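3.2 What people told us about the clothes they keep

I went into this part of the study expecting a tidy story about fashion, and I'll admit I was a bit let down at first. We sent the wardrobe diary to households in Brurkard and Grusidberg and got 2,043 back, of which 1,762 were filled in well enough to use. The rest had missing pages or (my favourite) a grocery list where the socks should have been. I read far more of them than I needed to, mostly on the bus.

The diary asked people to write down each thing they wore, washed or gave away, and to add a line on why they still had it. That last line is where I got hooked! People hardly ever wrote about colour or cut. They wrote about the neck being soft, or a hem that had finally stopped curling, or a shirt that "goes with the couch." Plain T-shirts drew more of these notes than coats did, which surprised me, as coats cost a lot more and I'd figured folks would have more to say about them.
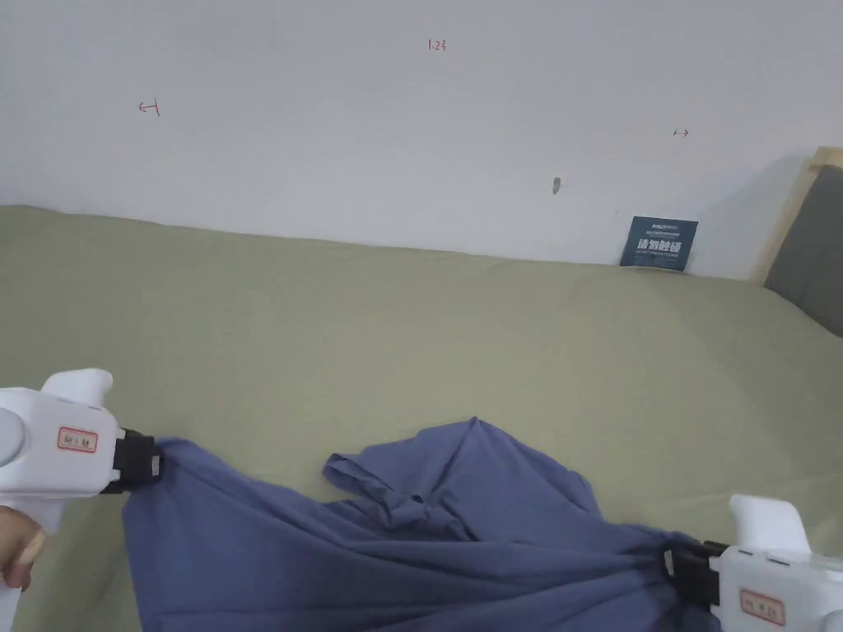

Figure 2. A blue T-shirt held stretched over a bed with a sage-green sheet.

Now, softness is a slippery thing to code. My first try lumped "soft," "thin" and "worn in" together, and it fell apart within a week, because plenty of people use "thin" as a complaint. So I split them and went back through a batch of 700 diaries by hand. With the new codes, "worn in" turned up mostly beside clothes used for sleeping or chores around the house, while "thin" sat next to things headed for the rag bag. Same fabric in some cases, I'd bet, but the diaries can't tell us that.

Kovács makes the point that a garment gets demoted in steps, from work to weekend to bed to rags, and I've leaned on that idea the whole way through. Our diaries mostly fit it. Where they don't is the jump straight back up: 13 households wrote about a shirt that had been sleepwear for ages and was then worn out to dinner again. I don't want to make too much of such a small group, but I do think the ladder needs a way back up.

One more wrinkle. The Grusidberg diaries went out in December, so those entries are heavy on flannel and light on short sleeves, and I've kept the two towns apart in Table 4 for that reason. The wash counts come next, in Section 3.3, along with the Pronder scale we used for fabric wear.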